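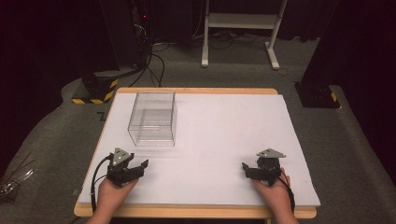

Minja, who did the autumn round, wrote on the sign-up page that the hours suited her and that the hardest part was keeping the sheet flat.

We are looking for people to take part in the spring round of table-top packing and sorting sessions at Durik, on the Plerside estate. The work is done standing at a table covered with a white sheet. You put small household things into a clear box, take them out again, and lay them back on the sheet. It is light work, but it is repetitive and you need to be content doing the same thing many times over.

What you will do

Each session lasts 3 hours with a break in the middle. You will be given a printed card with the order of the items. Work at your own pace and finish one card before starting the next. If you drop something, pick it up and carry on. At the end you clear the table, fold the sheet if it is to be changed, and wipe out the box with a dry cloth.

We need 40 people in all. The previous round, in November, filled up early and we kept a waiting list.

Who can apply

You must be 18 or over and able to stand for most of a session, with or without short rests. You need reasonable use of both hands. Left-handed people are very welcome as we were short of them last time. You do not need experience of packing or warehouse work. Glasses are fine. Please leave rings and bracelets at home, and wear sleeves that can be pushed up.

Pay and travel

Pay is £300 for the full set of sessions, paid by bank transfer at the end of the month in which you finish. If you stop early you are paid for the sessions you have done. Bus fares are refunded if you keep the tickets. There is free parking behind the Bestach building, entered from the side road.

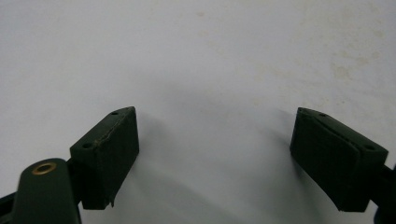
What happens if the sheet gets marked during my session?
Tell the person running the session and carry on unless they ask you to stop. Sheets are washed each week and replaced when the marks no longer come out. You will not be charged.

The room

The floor is carpeted, so flat soft shoes are best. Drinks stay in the kitchen along the corridor, where there is a kettle and a fridge. Lockers take a £1 coin, which you get back.

How to apply

Fill in the short form at the Durik reception desk or ask for one by post. Give your daytime phone number and the mornings or afternoons you can manage. Forms must reach us by 10 March 2020. We will ring everyone who applies, including those we cannot place this time.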